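The parish newsletter and other small pleasures

Oct 30, 2024

I've been meaning to write about our little neighbourhood newsletter for ages, and a rainy afternoon with a pot of tea seems as good a time as any. Hanane Ghoneim started it when her children were small, and it still comes through the door folded in half, a bit damp in winter, with the recipes on the back page (which is where I always begin, I'm afraid).

I read it on the sofa from front to back, adverts and all, and then I generally read the letters again - they do get heated about hedges!
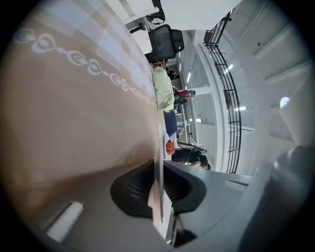

Cushions on a tan floor

Rui Mota has a lovely long piece in the new one about growing quinces from a cutting his aunt gave him. It took 10 years to get a decent crop, and he writes about every one of them. I've kept it to send to my sister, who gave up on hers after five.

The November issue will have my marmalade in it, if Hanane can find the room, so I had better go and check the amount of sugar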